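Paid testers wanted: Lasis tabletop arm kit

Eklund is looking for 35 people to try out the Lasis tabletop arm kit before it goes on general sale. Sessions run at our workshop in Doltthorpe through August. You do not need any background in robotics. We want people who cook, clean, pack or repair things by hand and can tell us when an instruction makes no sense.

Each session lasts 2 hours. You will work from the printed guide, set out a few household items on the table, and direct the arm as it moves among them. A member of staff is in the room the whole time but will not help unless you ask. Afterward you fill in a form and talk with us for a few minutes about what was slow, confusing or annoying.
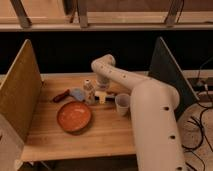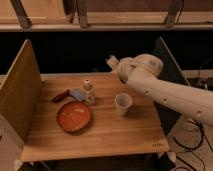
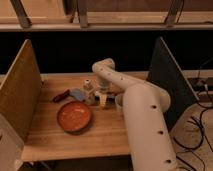 The arm over the wood-topped table, with the orange bowl and other small items set out.

Testers are paid $352 for a set of four sessions, sent by bank transfer after the last one. If you have to drop out early, you are paid for the sessions you attended. Parking is free behind the building. We do not cover travel.

You should:
- be 18 or older
- be able to stand or sit at a workbench for 2 hours
- read English well enough to follow a printed guide
- not work for a company that makes or sells robot arms

Left-handed people are especially welcome, as we have had few so far. If you use a wheelchair, tell us when you apply and we will book you into the lower bench.

Slots are open on weekday evenings from 6 p.m. and all day Saturday. Sessions are recorded on video for the design team. The recordings are not published, and you will be asked to sign a consent form on your first visit.

To apply, fill in the short form at the Altell front desk, or write to Eklund Testing, Altell Building, Unit 1634, Doltthorpe. Give your name, a daytime phone number and the times you can make. We reply to everyone within a week.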